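Checklist for the two-arm table, gripper comparison, bay 2
Date: 13 Feb 2026
Checked by: Haziq Tambunan
Fingers on trial: Vinduno (soft, tapered) against Trukstead (hard, straight)
Controller: Werberg, old firmware, not updated for this round

Please fill in before each comparison block and leave comments even when the point is passed. A tick alone does not help the person who comes after. Comments from me are in italics.

## 1. Before power

- [x] Emergency stop is pressed and can be reached from the chair
 *Reached without standing up. The button turns a little in its housing, so I tightened the ring.*
- [x] Second emergency stop at the door side is pressed
- [x] Table feet locked
 *The left front foot was not fully down. I locked it again and wrote it in the table log.*
- [x] Arm bases tight, torque mark lines in one line
- [ ] Air line removed from the wall
 *Not removed. We do not use air with these fingers, but the hose is still on the hook and somebody can walk into it. Barajas promised to take it away in August and it is still there. Open.*
- [x] No tools left on the tabletop
- [x] Warning sign turned to the side "Arm in use"

## 2. Fingers and mounting

- [x] Finger screws present and tight, both sides
 *Use the short screws from the small tin. The long ones touch the inside of the housing and the finger then closes with a scratch.*
- [x] Fingers meet in the middle when closed
 *Vinduno set: good. Trukstead set: the tips pass each other a little, you feel it with the fingernail. I would accept it for cups and not for caps.*
- [x] Surface of the fingers clean
 *Wiped with the dry cloth. Please do not use alcohol on the Vinduno fingers before we have an answer from the supplier.*
- [x] No cracks at the root of the finger
 *I bent each finger by hand and looked with the lamp. One older spare had a white line at the root and I put it in the red box. Do not take it out again for "one quick test".*
- [x] Same type of finger on both arms
 *Important for this comparison. In the last round the types were mixed for one whole block and the results had to be thrown away.*

## 3. Cables

- [x] Arm cables have enough loop for the full turn of the wrist
 *I moved the wrist by hand to both ends. The loop is big enough, but it should not become bigger, or it will catch on the other arm.*
- [x] Plugs pushed in until the click
- [ ] Cables on the floor are tied and out of the walking way
 *Not passed. There are cables lying free on the floor behind the table and also at the front. A person can still walk around on the long side. I ask for a cable cover before the next block. Open.*
- [x] Power strip not under load from other devices
 *The soldering iron was plugged in here. I moved it to the wall.*

## 4. Task set-up

The task for this block is the cap in the cup. One arm goes down into the yellow-green cup and the other one stays at the side with open fingers until it is called. The gray cup is not part of the grasp, it is there so that the camera program must choose the right one.
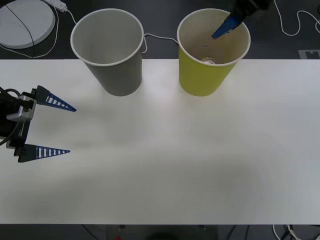 Why do we test with paper cups and not with something stronger?

A paper cup shows too much force immediately, because the wall bends before the gripper reports anything. With a hard cup both finger types look equally good, and then we learn very little about the difference between them.

- [x] Cups are of the same size and not damaged
 *Take a new cup when the rim is pressed, also if only a little. An oval rim makes the way in narrower for the finger.*
- [x] Cap lies flat at the start
- [x] Fixed camera does not move when the table is touched
 *Pushed the table lightly with the hip and watched the live picture. It stayed still. The clamp is better than the magnet foot we had before.*
- [x] Room light the same as in the block before
 *Blind closed, ceiling light on. Low sun on the white table gives false edges to the camera program.*

## 5. First movement

- [x] Speed limit set to 20 percent for the first run
- [x] Arms moved one after the other, never together, in the first run
- [x] Person at the controller says "moving" loudly before each start
 *Done, but quietly. Please say it so that also a person with headphones notices.*
- [x] Emergency stop tested during movement
 *Both arms stopped. The left one sinks over 2 millimetres after the stop. This was known and it is inside the limit, but I want that we write it each time, so that we see if it grows.*
- [x] Arms do not enter the same space
 *The virtual wall in the Werberg controller is active. Check it again after each restart, it does not remember the setting.*
- [ ] Finger reaches the bottom of the cup without touching the wall
 *Partly. The Vinduno finger touches and slides down, the cup stays standing. The Trukstead finger pushes the cup away if the start point is wrong by a small amount. For me this is a result and not a fault of the set-up, but the line asks "without touching", so I leave it open.*

## 6. After the block

- [x] Arms in rest position, fingers open
- [x] Emergency stops pressed again
- [x] Counter read and written down
 *The counter on the Vinduno set shows 890 cycles. The Trukstead set has its own sheet.*
- [x] Fingers looked at again with the lamp
 *Small shiny place on one tip of the Trukstead set. It was not there in section 2. I made a pencil mark beside it.*
- [x] Used cups in the paper bin, caps back in the jar

## Open points

1. Air hose on the wall hook, Barajas.
2. Cable cover for the floor, to order. Until it comes, only the long side may be used for walking.
3. Start point above the cup for the Trukstead fingers. I suggest that we run block 11 again with a corrected point before we compare anything – otherwise the hard fingers are judged for a mistake of the program.
4. Question to Vinduno about cleaning with alcohol, not yet answered.

Released for the next block with low speed only. Full speed after point 2 is closed.

H. Tambunan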